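Packing and Dispatch, Unit 5: The Parcel Bench
Course handout, Rirnbridge evening programme
Bring this with you in October, along with your Unit 4 sheet on cartons and fillers.

Why we spend a whole session on one bench

I love this unit. Most of you have worked at a bench that grew up by accident: a table somebody had spare, scales on a shelf behind you, tape wherever it was last put down. It works, sort of, and then on a busy afternoon it doesn't, and you spend your time turning round and reaching over things. A bench with a bit of thought in it is a lovely thing to work at, and almost everything on this sheet can be done with furniture you already have.

The three stations

We'll talk about a bench as three stations side by side.

1. The crate. Goods come in or wait here. At Rirnbridge we use open plastic crates with a handle recess. Keep the handle side towards you.

2. The measuring pad. A flat square with scales printed along two of its edges, both starting from the same corner. You put the corner of the parcel at the zero and read off length and width together. (Wonderful, once you've done it with a floppy tape measure a few hundred times!)

3. The belt or the out-tray. Once a parcel is here it is finished. If you find yourselves picking things back off it, the trouble started at station 2.

The order can run left to right or right to left. Pick one and stick to it for the whole room, or people who swap benches will lose their rhythm.

Reading the pad

Soft packages are the hard case. A carton has corners, and a mailing bag has opinions. Lay it flat, smooth it from the middle outwards with your palm, and turn any loose flap under. Then slide it into the corner. Read the scale from directly above; if you lean, the reading shifts, and it's surprising how far.

Worked reading, from the Fustel sample set:
Carton A, long side 81 cm, short side 6 cm. Too long for a small pad, so measure it with the rigid rule and write "R" beside the figure.
Bag C, long side 31 cm. Fold the flap under first and see whether you still get 31. Half of last year's group didn't!

Always write the longer side first. The Skutgate exercise sheets do it the other way round in section 2, which I've asked to have changed, so please correct your copy by hand.

Height

The pad gives you two sides. For the third, stand a rule upright against the parcel and lay a card flat across the top. For bags, take the thickest point. Don't press down to get a nicer number, because the bag will spring back up as soon as you let go.

Colour and contrast

This is my favourite part and it gets skipped in most books. White packages on a white table are miserable to work with. Put the same package on green or dark grey and you see its edges straight away, even in poor light. If your bench is pale, a dark mat costs very little. Look out for shine as well: a matt surface near a window can still catch a bright patch, and printed numbers are harder to read there. Turn the pad, or move it along a little, until you can read both scales without tilting your head.

Bench exercise (in pairs)

Take a Bachmann practice box, which holds 100 assorted items. One of you measures and the other writes, then swap at the halfway point. Mark every item you had to measure twice and note the reason beside it. We'll pool the reasons on the board, and I promise they are more interesting than they sound.

Then draw your own bench from above, to any scale you like, with the three stations marked. Arrows for each reach. Bring the drawing back next session, as Unit 6 starts from it.

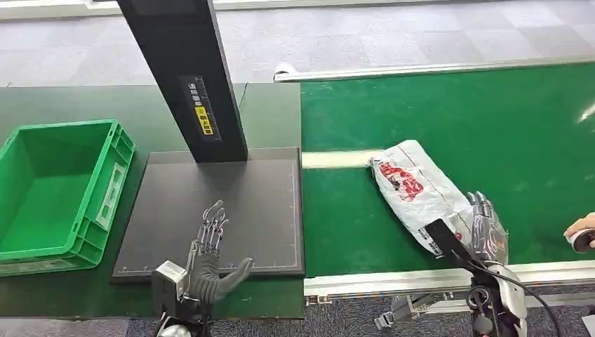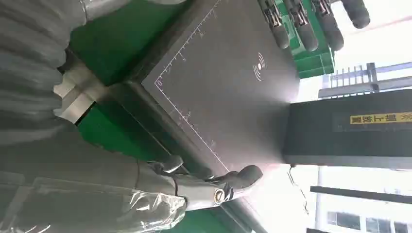
Fig. 5.1 (first picture): crate, measuring pad and green belt in a row, with a white package on the belt. Fig. 5.2 (second picture): the pad closer up, with its two scales meeting at 0.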